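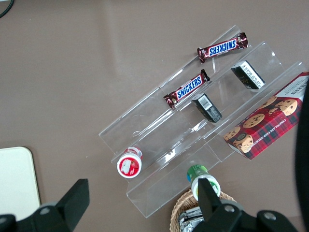

What is a tiered display stand for?

It raises the goods at the back so that a shopper can see every row from the front of the counter.

Unit 7: Small Counter Displays
Course handout, Clusgate Retail Skills, revised 12/09/2019

Read this before the practical session. You will need the planning sheet and a soft cloth.

Choosing the stand

Clear acrylic is the usual choice for a small counter. It does not compete with the packaging, and it goes with any table color. The drawback is that it shows fingerprints and scratches, and under strong light the edges shine. If the glare hides a logo, move the stand before you move the stock.

Three steps are enough for most checkout counters. The practice stand in the Porero catalog is item 468. Any similar stand will do for the written assignment.

Placing the stock

Start with the top step and work down. Flat items such as candy bars can lie along a step with the logo facing up and reading the right way for the shopper. A Snickers bar turned upside down is still easy to recognize, but it makes the whole step look unattended. Check each bar after you set it down - wrappers with crimped ends tend to roll.

Small boxes go beside the bars. Stand them square to the step. A box that leans will slide when someone takes the item next to it. Barcodes and fine print should face the back or the underside, and the front panel should face out.

Large boxes are the most common problem in student displays. A cookie box in a bold pattern, red tartan for example, draws the eye first, and if it rests across two steps it takes space from everything near it. Put it on the table next to the stand, or give it a step of its own.

Spacing

Leave a finger's width between items. On a stand set straight to the counter, keep boxes at 90 degrees to the front edge. A stand set on the diagonal is allowed in Exercise B only.

Cleaning

Empty the stand first. Wipe with a damp cloth and dry at once. Do not use window spray on acrylic, as it can cloud the surface.

For the next session

Complete the planning sheet for the Zidano counter layout. Mark where each product goes and which side faces the shopper. Then read the Chuensuk shop study, first section only, and note two changes you would make to the candy display. Sheets go in the tray by the door of Room 1652.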